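Trumirwood Workshop
Zedamel project: progress report to the Sowah Fund
Equipment and spending, second period
Apr 18, 2021

Dear friends at the Sowah Fund,

Thank you for your patience while we pulled this together. You asked in your last letter for less about the software and more about what we have bought, what we still want to buy and how we are deciding, and that suits us very well, as it is what most of our meetings have been about lately anyway. We have tried to keep the headings the same as in the December report so that you can lay the two side by side, though we have added one on spares, for reasons you will come to.

Where the project stands

Zedamel is, as you know, our attempt to get a pair of arms to handle ordinary tableware well enough to be some use in a small kitchen or a canteen. In December we were still waiting on parts and had more drawings than results. We now have one complete cell that runs on most working days, and we have logged 3,000 runs on it, counting the ones where a cup went over and had to be fished out by hand. We decided early on to keep the bad runs in the log along with the good ones, and we are glad we did, because they have been the best guide we have to where the next money should go.

The work is almost all cups and a tray at present. We had written plates and bowls into the plan for this period and we have not reached them. Cups have been harder than we told you they would be, and we would like to own up to that plainly before getting into the figures. A stemless, see-through cup lying on its side is a miserable thing for a camera to find the edge of, and even when the arms know where it is, the fingers have to come in at a fairly fussy angle to take hold of the rim without pushing the whole cup along the counter.

What we bought

The largest item was the pair of arms with their bases and grippers, which came through Morance as planned and at the quoted price. Morance also supplied the mounting hardware. We had asked for a ready-made stand as well, and then took it off the order once we had seen how much of the budget it would eat. We built the front platform and the framing ourselves out of extruded rail, which took longer than a crate from a supplier would have, but it means that when we want to move a bracket we loosen two bolts and move it. We have moved brackets a great deal.

The second item was cameras. There is a fixed one looking down over the work area and a small one at the wrist, and the two see such different things that we no longer think of the wrist camera as an extra. In the application we had it listed under "desirable." If you are willing, we would like to shift it to the main equipment line for the next cell, so that it isn't the first thing to be dropped if prices rise.

Third come the things that go in the cell. We had put very little against this, and we spent very little, but it turned into more shopping trips than any of us expected. We wanted cups that differ from one another in the ways real cupboards differ: clear and tinted, smooth and faceted, frosted, patterned, with and without a colored rim. Shops sell them in matching sets, of course, so getting variety meant buying several sets and using a little of each. The rest are in a box under the bench and will serve as replacements.

Small electrical and fixing parts make up the remainder. Cable, cable ties, slotted duct, connectors, screws in every length but the one wanted. We have kept the receipts together and the full list is in the attached sheet.

The work as it goes on now

At the moment the task is all about the tray. The arms share it between them, and cups start either on it or on the open surface nearby, standing up in some runs and lying on their sides in others. The lying-down ones are much the harder, and they are where most of our hours have gone this period. The tongs and the odd bottle cap stay in the cell as well, so that there is always something nearby that isn't a cup.
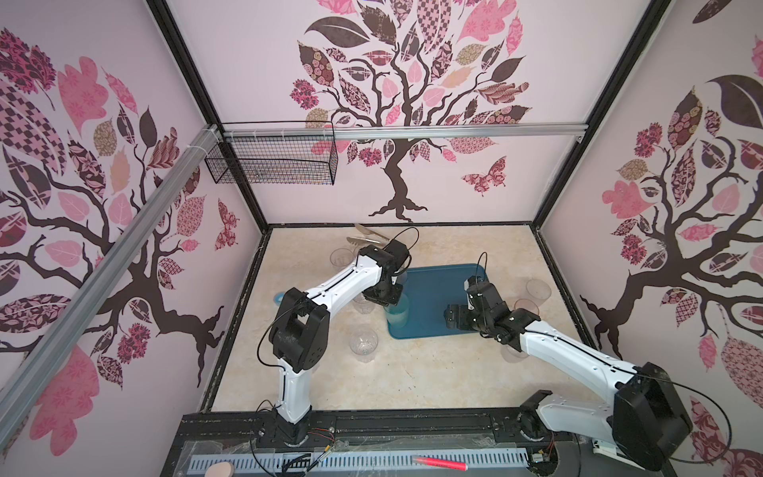 The left gripper has the pale aqua cup by the rim. The next view is from down at the wrist, with the cups on their sides.
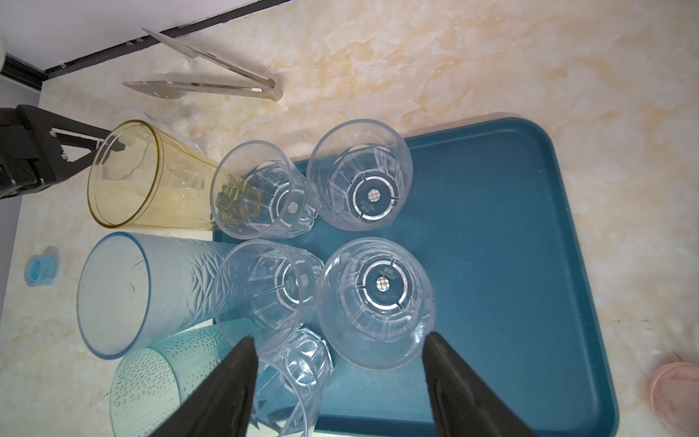
What the runs have taught us about buying

We promised you in the application that we would let the results steer the second round of spending, and we would like to show that we meant it. There are a few lessons, and not all of them are flattering to our original plan.

The first is about fingers. The grippers came with blocky black fingers that are perfectly good for blocks and boxes, and tolerable for a cup that is standing up. On a cup lying down there is often not much room to get a finger under or inside the rim, especially with neighbors close on both sides. We had assumed that software would take care of this and had set nothing aside for other finger shapes. We would now like to buy or make several sets, some thinner and some with a softer face, and try them in turn. It is cheap compared with nearly everything else on the list and we wish we had done it in the winter.

The second is about cables. It would be hard to exaggerate how much of an afternoon can vanish into a cable that has worked its way around an elbow. Each arm has a loop running up along the outside to the wrist, and the loop needs enough slack for the arm to fold and not so much that it drapes over the work. We have it behaving for now, but we would like to replace the present runs with proper flexible cable and clips made for the purpose. The quotation from Morance for this was higher than we liked and we are getting another.

The third is about light. Shiny plastic under bright light gives the cameras a lot of reflections to be fooled by. Our plan had been to buy more lamps. After a good deal of trying things with a borrowed desk lamp and a sheet of tracing paper, we think what we need is fewer lamps with better diffusers, so you will see that the lighting line in the revised budget has gone down. It's a pleasure to be able to write that about any line at all.

Spares, and why we want a heading for them

We had one unplanned stop of any length in this period, when a motor in a wrist joint gave out and we had no replacement in the building. The part was not expensive. Waiting for it was, in the sense that the cell sat idle while everyone found other things to do, some of them useful. In the December report we had spares lumped in with small parts, where they were quietly squeezed out by cable ties and screws. We propose to give them a line of their own and to hold a modest shelf: a motor for each of the joints that work hardest, a spare gripper, fingers, and one camera.

We went back and forth on whether to buy a maintenance contract instead. Morance offers one and it is a fair offer, but it is written for factories that run through the night, and we would be paying for response times we don't need. A shelf of parts and a screwdriver will do us for the present. If the project grows past what is described here, we will look at it again and tell you.

The second cell

This is the part we most want your opinion on. The application was for 2 cells, with the second to be ordered at the end of this period. We would like to hold off for a short while. Everything we have learned about fingers, cables and lighting would go straight into the second cell if we waited, and would have to be retrofitted if we did not. The arms themselves would be the same model, so nothing we have recorded on the first cell would go to waste.

The cost of waiting is that we will have less tableware work to show you at the halfway mark than we said we would. We think it is the better bargain, but it is your money and your timetable as well as ours, and we would much sooner hear "please go ahead now" than find out later that you would have preferred it.

Money

The equipment grant is 46 percent spent. The underspend is nearly all the stand we did not buy and the lamps we no longer want. Against that we have the new lines for fingers and spares, which were not in the plan.

We are asking for permission to move $3,000 from the lighting and furniture lines into spares, fingers and cabling. There is no request for new money in this report. The second cell stays in the budget at its original figure, and we have asked Morance how long the price will hold. We are waiting for their answer in writing and will send it on when it comes.

Next steps

Over the coming period we intend to:

- try the new finger shapes on the clear cups first, where the trouble is
- recable both arms
- put the diffusers up and repeat a set of earlier runs under them, to see what difference they make
- bring plates into the cell, starting with a single shallow one
- send you a parts list for the second cell, with prices, for your approval

You are very welcome to come and watch a morning's runs, and we do mean that. It is slow going in places and there is a fair amount of standing about, but we can put the kettle on, and it is much easier to talk about finger shapes with a set of them in your hand. Let us know what dates suit and we will keep the cell free.

With our thanks, as ever, for your support,

The Zedamel team
Trumirwood Workshop

Attached: itemized spending, revised equipment budget, Morance quotation for cabling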